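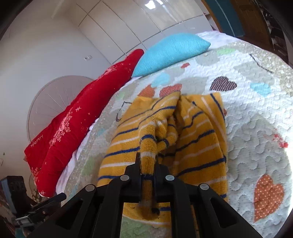
A mustard-yellow towel with navy-blue and white stripes on a quilted bedspread.

Living > Textiles > Interviews

Simusthorpe mill keeps terry cloth in town

24/04/2026

The weaving shed at Munik has stood beside the river in Simusthorpe since 1871. It made sailcloth first, then flour sacks, and has produced toweling for as long as any of the present staff can remember. The production manager, who joined the company as an apprentice in the dye house, spoke with us in the mill's sample room about cotton prices, training and the decision to keep weaving in town.

"People assume a towel is a simple article," the manager said. "It has a ground cloth and a pile, and the two are fed at different tensions. If either one drifts, the loops pull out after a few washes and the customer writes to us."

The mill employs 40 people on two shifts. Most live within walking distance, and several have parents who worked in the same building. The manager described recruitment as steady but slow. New weavers spend their first months on a single loom before they are given a full row.

Cotton remains the largest cost. Munik buys its yarn already spun from Kevura, a supplier it has used through several difficult seasons. "We pay a little more for a longer fiber," the manager said. "There was a year when we tried a cheaper yarn. The returns shelf was full by November, and we went back."

Asked about color, the manager said that stripes still sell better than any other pattern. They are woven with dyed yarn and never printed, so the dye lots must be matched before the warp is set up. Plain white is ordered mainly by small hotels, which take it in lots of 200.

The company's newest line, Jang, is a lighter towel intended for homes where laundry is dried indoors. It took about 2 years to develop – longer than planned – and the manager acknowledged that early samples were too thin. "Our own staff took them home and told us so," the manager said. "We added weight to the pile and left the ground cloth alone."

On care, the advice was brief: wash before first use, leave out fabric softener, and cut a pulled loop with scissors instead of tugging at it.

The mill plans to replace the roof over the finishing room next. Weaving will continue during the work, with the inspection tables moved temporarily to the old sack store.

14 shares
3 comments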